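Tallosau Tabletop Chores
README and data card

What this is

Tallosau is a set of recordings of a two-armed robot doing small household and workbench jobs on a table. We put it together to get a straight answer to a question we kept hearing from people outside the lab: can a machine do ordinary chores yet? The short answer is "some of them, slowly, if the table is set up for it." The rest of this file covers what is in the set, how it was made, and where it falls short.

The set holds 381 episodes. Of those, 117 are marked as failed and were kept on purpose. An episode is one attempt at one job, from the first arm movement until the operator presses stop.

Jobs covered

Picking up toy blocks and stacking them
Putting small items into a bin
Folding a cloth
Moving snack bags from one side of the table to the other
Gathering cables and small parts

Both arms are driven by a person during recording. Nothing in the main folder was done by a trained policy. Policy runs are in the folder called eltik_runs and use the same file layout.

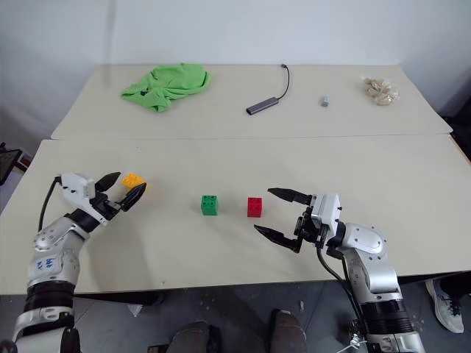 Block jobs are where we would tell a new user to start. Blocks are stiff, they have flat sides, and two fingers can close on them from more than one direction. A typical moment has the left gripper holding a yellow-orange block while the right one is open by the red block, with the green one still on the table between the arms. The crumpled green cloth at the back is a much harder thing to handle. It has no fixed shape, and a policy that does well on blocks tells you very little about how it will do on cloth. The clear bag of snack pieces is hard in another way, as the plastic confuses our depth estimates. Please report scores for each job separately.

Layout

episodes/ holds one folder per attempt
labels.csv has job name, operator, result and notes
eltik_runs/ has policy runs
splits/ has the train and test lists

The result column takes 2 values, done and failed. A block that was stacked and then fell before the stop press is marked failed. A cloth is marked done if it ends up folded once, even if the corners don't meet. Nathalie Fraser and Yae Katayama labeled every episode, and Gaétan Lavoie settled the ones they disagreed on.

Known problems

The tables are white and the wall behind them is white. Policies trained only on this set do badly on a dark or patterned surface.

Loose items are often left at the back of the table during block jobs. They are not labeled as targets. If your method needs a clean background, you will have to mask them.

People near the table may be partly in view. Faces have been removed.

There is no cooking, no water and no sharp tools. The set says nothing about whether a robot can wash dishes or work a production line. Callen and McKinnon, the two earlier sets from our group, have some shop-floor parts handling, but the arms are different and the action files do not match.

Changes

3 November 2022: first release. Fixed wrong job names in labels.csv.
Planned for December: a larger cloth split and a loader that skips broken episodes.

Contact

Diane Poirier looks after the files. Send label corrections to Shirley Bélanger with the episode folder name and the row from labels.csv.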